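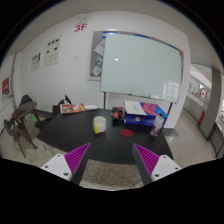
Section 4: Setting the grind and making your first cup

Print this page | E-mail this page

By Lech Śliwiński, Zoltcombe workshop
Updated April

You've fitted the handle, you've wiped out the catch jar, and now comes the good bit! The Iken hand grinder has a very wide range, from powder to something like coarse sand, and finding your own spot on it is half the pleasure of owning one.

You will need: the grinder, fresh beans, kitchen scales, a kettle, your usual brewer and a mug you like drinking from.

4.1 Finding zero

Every grinder leaves Zoltcombe set a little open, so the burrs can't rub in the post. Find the true zero yourself before you put any beans in.

1. Take off the lid and check that the hopper is empty.
2. Hold the body upright and turn the adjusting ring clockwise, one click at a time, giving the handle a gentle swing after each click.
3. Stop as soon as the handle no longer swings freely. You may hear a faint brushing sound just before this.
4. Line up the loose outer collar with the dot on the body and press it down until it snaps. Zero is now marked.

CAUTION: Never force the ring past the point where it stiffens. The burrs are hard but their edges are fine, and a chipped edge can't be put right at home.

Note: If you have the older Antoniadis burr set (the one with a square shaft), the collar doesn't snap. Make a pencil mark on it instead. Mine has had the same pencil mark for years and works beautifully.

4.2 Choosing a starting point

Count the clicks anticlockwise from zero.

Stovetop pot: 7 clicks
Paper filter: 14 clicks
Press pot: 22 clicks

These are places to begin and no more than that. A dark roast usually likes to be a click or two coarser, and beans that have sat in the cupboard for a month may want to go finer.

4.3 Grinding

1. Weigh out your beans. For one large mug with a paper filter, start with 18 g.
2. Tip them in and put the lid back on. Beans do jump about, especially the light ones.
3. Hold the grinder at a slight lean and turn the handle at a steady pace. A lean feeds the beans in slowly, and you'll find it much easier on the wrist.
4. Carry on until the handle goes light, then give it five more turns to clear the burrs.
5. Tap the side with your palm before unscrewing the jar, or you'll have coffee dust all down your sleeve.

CAUTION: Keep fingers out of the hopper whenever the handle is attached.

4.4 Brewing and tasting

1. Rinse the filter paper with hot water and pour the rinse water away.
2. Heat fresh water to 94 degrees. If your kettle has no dial, boil it and leave the lid up for a minute.
3. Wet the grounds, wait until they stop puffing up (lovely to watch with really fresh beans), then pour the rest in slow circles.
4. Let it cool a little before you judge it. Very hot coffee hides nearly everything.

If it tastes sharp and thin, go one click finer. If it tastes bitter and dries your mouth, go one click coarser. Change one thing at a time and jot the setting down. I keep a notebook on the windowsill, and the Planthorpe tasting group have a shared one that is now on its third cover!

4.5 After use

Brush the burrs with the dry brush supplied. Don't rinse them and don't put any part of the grinder in the dishwasher, apart from the glass jar.

Note: New burrs need some 1260 g of beans through them before they settle. You may have to find zero again at that point, so go back to 4.1 and press the collar down afresh.

Spare collars and brushes are listed in Section 7. Quote part 859 for the collar.

Print this page | E-mail this page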